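The Saturday group that teaches by hand

On the ground floor of a former bathroom showroom, the Wetov student robotics club is learning how to pick up a cloth. It has been at this for most of the term, and it will be at it for a while yet.

Wetov began as a fairly ordinary club. Members built wheeled machines, entered them in a regional contest and took them apart again in the summer. Two years ago the contest changed its rules and added a household round, in which an arm has to clear and tidy a small room without being steered. The club's first attempt, an arm called Owino, was programmed one movement at a time. It scored 5 points out of a possible 90 and spent most of its run closing its fingers on nothing.

"We'd written down where everything ought to be," says Tatu Mushi, who leads the club's training team. "Then a judge moved a towel a few inches and that was the end of it. There was no way to write down every place a towel can be."

So the club changed its method. Members now do the household jobs themselves, using hand-held grippers, and what the grippers and cameras record is used to train the arm. Each attempt at a job is called a take. A take might be lifting a cloth off a chair or wiping down a surface, and it is done at a steady pace from start to finish. Several people can work in the same room at once, each on a different job, and they soon learn to keep out of one another's way.

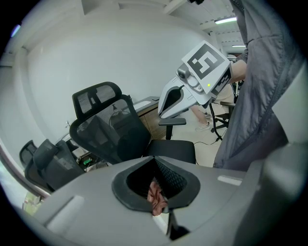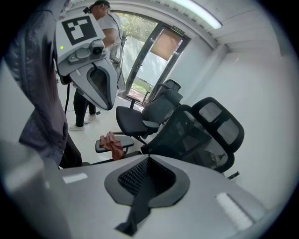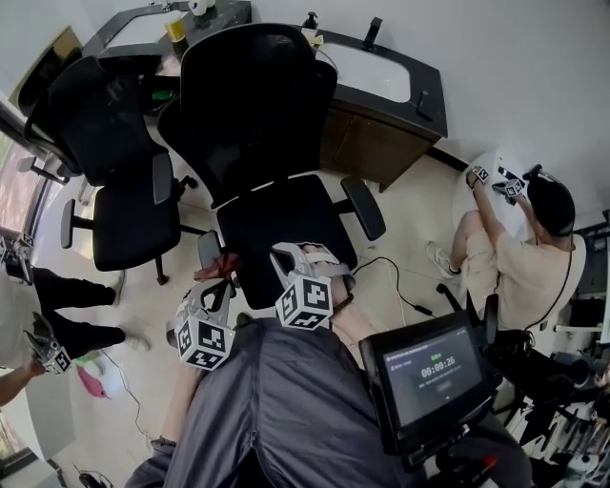
Sinéad Costello joined in her second year of a textiles degree, knowing nothing about programming. She was asked along to advise on fabric and stayed. Cloth is the hardest thing on the club's list, she says, as it never falls the same way twice, and a movement that works on a stiff tea towel fails on a soft one.

Her main contribution so far is a sheet of paper taped inside the store cupboard. It lists every cloth the club owns by weight and weave, and which ones have already been used too often. Before she made it, nearly half the takes had been done with the same two dusters.

New members usually find the first session frustrating. A gripper has none of the feeling of a fingertip, and people tend to squeeze too hard or turn their wrists in ways the arm can't copy. Mushi has them practise for an hour before anything is kept. He also asks them to talk less, which he admits he is bad at himself.

The target for the term is 400 usable takes. By the end of January the club had 228. Others had been recorded and thrown out, mostly for hurried movements or a marker hidden behind somebody's elbow. Sorting them is done on weekday evenings in a program the students wrote called Pliteo, and it is the least popular job in the club. There is a rota, and people swap out of it whenever they can.

Money is tight, though less so than it was. The rent is low, and a local parts supplier, Riltuden, sells the club motors at cost. The students pay a small subscription each term and bring their own lunch.

Owino itself lives in a workshop across the yard. On the most recent trial it found a folded cloth, lifted it and put it in a basket on the third try. On the next run it picked up the edge of the basket instead and tipped it over — a mistake that Costello thinks came from takes in which the cloth had been left hanging over the rim. She has asked for a fresh batch with the cloth further in.

The household round takes place in the spring. Mushi would like a score of more than half marks, and Costello would settle for the towel. In the meantime there are more takes to record, and the club is looking for members who can spare a Saturday. No experience is needed, and sessions start after breakfast and finish when the light goes.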